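Skaro Arm Club Handbook
Section 9: Setting up the zip bag task
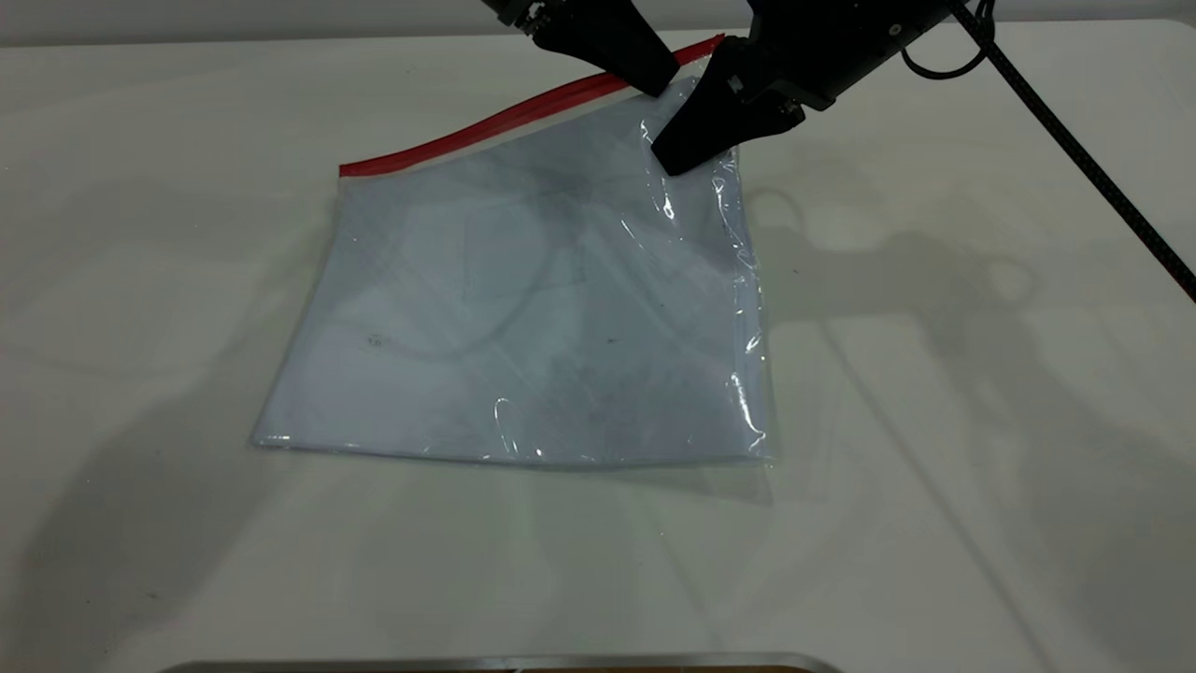 Gripper at the upper right corner of the bag, red zipper strip along the top edge.

I wrote this section after Haf Pugh and I spent most of August getting the bag task to behave, so it's a bit long. You should have finished Section 8 (homing the arm) before you start. If you haven't, go back — I mean it!

1. Wipe the table and let it dry. Any grit shows up through clear plastic, and the tracking script likes to chase it.

2. Take a clear bag with a red zipper. We tried the all-clear ones first and the color filter had nothing to hold on to.

3. Press the air out, then lay the bag down with the zipper side away from you. A bit of a slant is fine, and so are creases. Tomos Hopkin used to smooth every bag with a ruler and his runs were no better than mine.

4. Turn on the arm and load the profile called Drirnus. Leave the speed at 2 for now.

5. Jog the gripper over to the top right corner. Come down slowly, in small taps on the key, until a finger pad meets the plastic. You want the corner to crinkle a little under the pad. If the whole bag slides toward you, you've gone too low, so back up and try again.

Caution: keep your hands off the table while the arm is live. If the bag needs straightening, hit pause first, then reach in.

6. Look at the cable before you save anything. It should hang clear of the table with enough slack for the wrist to turn. If it pulls tight, stop and call Qistina Chin or me over.

7. Save the position as "corner start" and run it two times without touching the bag in between.

Note: the shadow of the arm can fool the filter, mostly on the right side. If you get a "target lost" message, raise the threshold one step and rerun step 7. Perla Sandoval has a longer fix using a second lamp, and you'll find it in the Plustero folder with her wiring notes.

8. Write your threshold and bag type in the log, even if the run was terrible (mine often are). Then park the arm and switch it off at the wall.

Opening the zipper is in Section 10. Lowri Nicholas is still editing that one, so ask her for the draft.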